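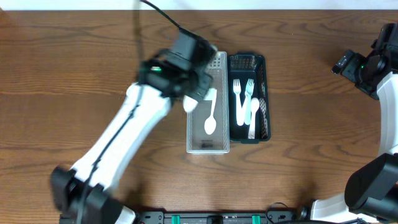
Why do people in shared kitchens stop returning the spoons? Mostly they mean to, and the spoon goes as far as a desk drawer, where it joins the others.

4.2 Where the cutlery went

Economou and Tefera (the Gillo study) tracked teaspoons through an office building in Vedthorpe and found that losses rose with the distance from sink to desk. Our own results, from the Mersha site, are less flattering to the staff. The kitchen there is 12 steps from the farthest desk, and the spoons left anyway.

Interviews were held on a Tuesday, when attendance is best and tempers are fair. Of the 13 people we spoke to, all described spoon loss as a serious matter and all placed its cause on another floor. Four then opened a drawer to find a pen and closed it again rather quickly. We did not press them.

Figure 1. Plastic spoon in a light gray basket, on a wooden tabletop.

Plastic spoons fared no better than steel ones, although respondents felt less guilty about them. One called them "basically weather." The Grenavska site, which buys its cutlery in December and has none by spring, is treated separately in Section 5.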